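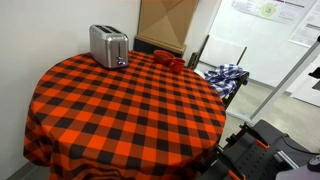 Table linen for small halls: speaker notes
Wyn Ifans, Sun 6 March

Start with the question from October: what size cloth for a round table? Measure across the top, then add the drop twice. Write the sum on the board.

Floor length looks smart but catches feet and chair legs. For a breakfast table I would go shorter. Ask who has tripped on one. Wait for hands.

Checks. A big check is cheerful and hides jam. It also shows every crooked edge, and on a round table the squares will never hang straight all the way round. Pull the cloth from opposite sides, two people if possible, then leave it alone. Creases at the bottom: iron that part last, on the table, over a towel.

Colour. Pick one colour out of the cloth and match the mugs and bowls to it. Red goes well with orange. Plain steel goes with anything, so the toaster can stay out. Keep it well back, with the lead behind the table.

Gingham: smaller check, good for side tables and trays. Pass round the Gronow sample and the Osine one. Get both back before the break.

Washing. Darks separately for the first 2 washes. Fold on the check lines.

Questions, 6 minutes. Then Celtus price list, on the chair by the door.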